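Sports Writing and Match Analysis
Handout 5: Reading a derby defeat

This handout goes with the second half of the unit on match reporting. Bring it to the session along with your notes on the two Celtness games. You will need both.

The match

We will use the November derby between Ovex and Celtness, which Ovex won 2-0. Celtness had more of the ball and completed more passes in the final third, but had one shot on target. Both Ovex goals came after Celtness lost possession with their fullbacks high up the field. The first came from a throw-in, and many of the reports we collected left that out.

Read the report in your packet twice. On the first reading, mark every sentence that tells you something that happened on the field. On the second, mark every sentence that gives an opinion about why it happened. Most students find the second set is larger than they expected.

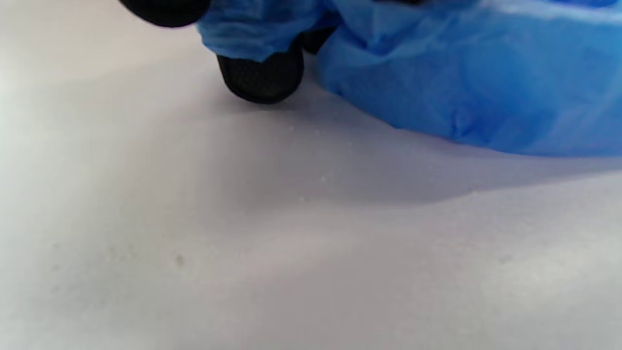

Course staff, Match Reporting Unit
Updated 13/08/2024

Possession and territory

Possession figures are easy to quote and easy to misuse. A team that is losing will often have more of the ball in the last half hour, as the other side drops back to protect the lead. Celtness had 70 percent of the ball after the second goal. Before the first goal the split was nearly even. A report that gives only the full-time figure hides this.

Territory is a better guide to pressure, but it still needs a clock next to it. When you write "Celtness dominated", say when, and say what they did with it.

The manager's quotes

After a derby loss, managers tend to talk about character, unity and the next game. These quotes are usable, but keep them short. One line is enough in a report of 800 words. If the manager said something specific – a change of shape, a player taken off with an injury – use that first and move the general remarks down.

Do not write that a manager "admitted" something unless he had been avoiding it. "Said" works in nearly every case.

Comparing with the Inus game

Celtness played Inus the week before and won 3-1 with the same back four. Look at where the fullbacks received the ball in each game. Inus pressed with two forwards and left space on the outside. Ovex used one forward and kept two midfielders wide – the space was gone, and the fullbacks pushed higher to find it.

Assignment

Write a match report on the derby from the Celtness side. The limit is 800 words. Include the score in the first paragraph and the timing of both goals by the end of the third. Use no more than two quotes. The league table and lineups are on page 169 of the Balogun reader.

Hand in a printed copy at the start of the next session. Late reports lose 5 points per day.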